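Färben mit Krapp, oder: was von hundert Prozent übrig bleibt

15.11.25

Im Mai habe ich mir von Laiba Kazmi ein Buch über Pflanzenfarben geliehen und seitdem ein schlechtes Gewissen, weil ich es noch habe und weil ich das meiste darin nicht glaube. Krapp, heißt es dort, ergebe »ein leuchtendes, unvergängliches Rot«. Unvergänglich ist ein großes Wort für etwas, das man in einem Einkochtopf anrührt.

Die Szene der Pflanzenfärberei hat ein Problem mit Versprechen. Jedes zweite Rezept kommt angeblich aus dem Mittelalter, Mengen werden in Händen angegeben, und wenn am Ende ein Braunton herauskommt, heißt er eben Terrakotta. Ich habe mir trotzdem bei Grolico Krappwurzel bestellt, gemahlen, dazu Alaun. Auf der Packung steht »100 % natürlich«. Alaun ist ein Metallsalz. Auch natürlich, von mir aus, aber das ist Rost auch.

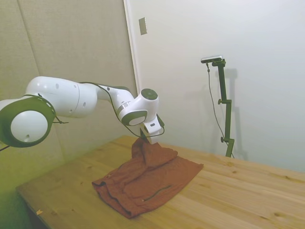 Rostrot auf hellem Holz.

Meine eigenen Versuche, kurz zusammengefasst: vier Stück Baumwolle, alle gleich gebeizt, alle im selben Sud. Das erste war ziegelfarben, das zweite etwas dunkler, die beiden anderen fleckig. Laut Rezept darf der Sud nicht zu heiß werden, sonst löst sich das Braun aus der Wurzel. Wie heiß zu heiß ist, darüber streiten sich die Leute in den Foren mit einer Verbissenheit, die ich sonst nur von Sauerteig kenne. Meinrad Aebischer, der schon länger färbt als ich, misst überhaupt nicht und hält den Finger hinein. Seine Ergebnisse sind besser als meine. Ich weigere mich, daraus etwas zu schließen.
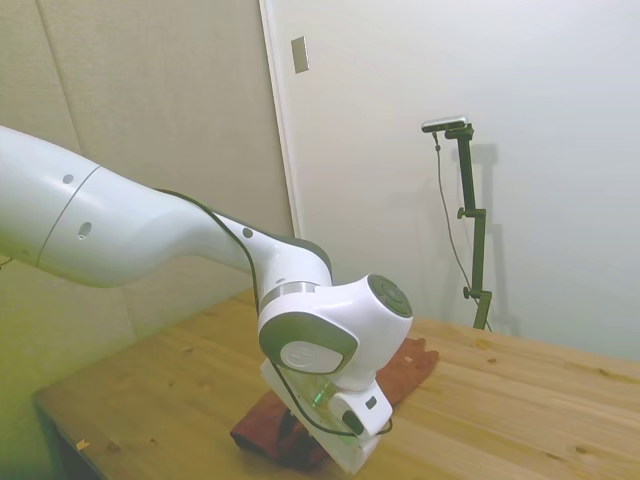 Dann die Sache mit dem Wasser. Kalk soll beim Krapp helfen, bei anderen Pflanzen soll er schaden, und wer weiches Wasser hat, soll Kreide zugeben. Das leuchtet mir sogar ein. Weniger einleuchtend finde ich, dass man dafür in einem Onlinekurs 147 Euro bezahlen soll. Telma Ojeda hat ihn gemacht und mir ihre Notizen gezeigt — acht Seiten, davon zwei über die innere Haltung beim Rühren. Die Stelle mit der Kreide war ein Nebensatz.

Was mich am meisten interessiert hat, kam in dem Kurs gar nicht vor: die Lichtechtheit. Also habe ich selbst einen Streifen halb mit Karton abgedeckt und ins Südfenster gehängt. Den ganzen Sommer über. Die freie Hälfte ist heller geworden, sichtbar, wenn auch weniger schlimm als befürchtet. Mein Gegenstück mit Roter Bete war nach kurzer Zeit beige. Wer Rote Bete als Färbemittel empfiehlt, hat den Stoff vermutlich am selben Abend fotografiert und danach nie wieder angesehen.

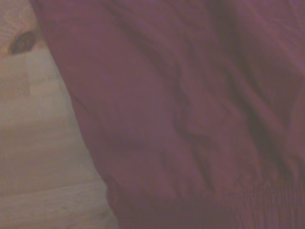

Überhaupt, Fotos. Ein Rot auf dem Bildschirm sagt über ein Rot in der Wolle fast nichts. Derselbe Lappen ist bei mir morgens am Küchenfenster rostig und abends unter der Lampe beinahe pflaumenfarben, und das Handy entscheidet sich dann für etwas Drittes. Catalina Paredes fotografiert deshalb immer mit Graukarte. Das ist vernünftig und macht außer ihr niemand, den ich kenne. In den einschlägigen Büchern wird nachgeschärft und gesättigt, bis der Krapp aussieht wie Kirschsaft, und dann wundert man sich über den eigenen Topf.
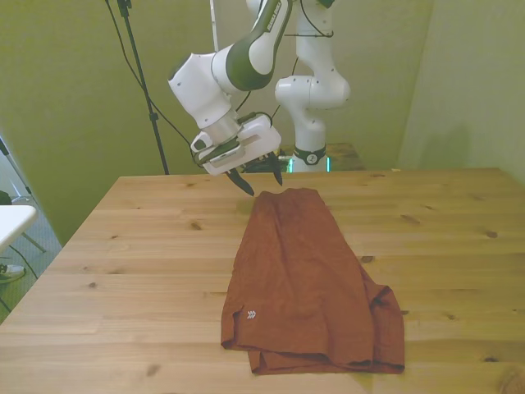
Stoff, eher Rostorange.

Bleibt die Frage, ob sich das lohnt. Finanziell nicht, die Wurzel kostet mehr als der Stoff. Ökologisch bin ich mir auch nicht sicher: Beize, viel Wasser, stundenlang eine Herdplatte an. Eine Tüte Fertigfarbe in der Waschmaschine ist in einer Stunde erledigt, und ob sie am Ende wirklich schlechter abschneidet, hat mir noch keiner vorgerechnet. Falls jemand belastbare Zahlen hat, gern in die Kommentare — bitte keine vom Hersteller.

Der Rest Krapp reicht noch für einen Versuch mit Wolle. Die soll die Farbe viel besser annehmen, sagt das Buch. Laiba bekommt es danach zurück.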